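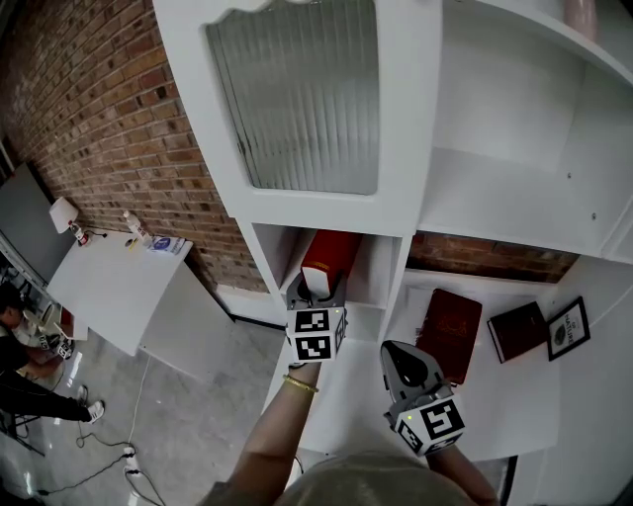 Work on the Dostora household storage survey continued through August in the Naltero and Grillau districts. The survey records how much closed and open storage rental units provide, so that the housing program can set a minimum figure for refurbished apartments. Each unit of furniture is entered by compartment type. A white cabinet with a ribbed glass door, an open upper compartment and a small cubby under the door is entered as three compartments, one closed and two open, whatever is kept in them. Loose items such as a red and white box in the cubby are not recorded.

Field entries now cover 300 apartments and 2644 compartments. Naltero is complete. In Grillau, 23 apartments remain – all in the Degefa block, where access was delayed by elevator repairs. Visits there resume on Tuesday.

Double entry of the first 100 forms showed that open shelves above door height were being left out by one of the two teams. The form has been changed and the affected apartments re-entered. Spending is within the approved budget, apart from travel, where we request a transfer from the printing line.

Next period: finish the Degefa block, close the data set and send draft tables for comment.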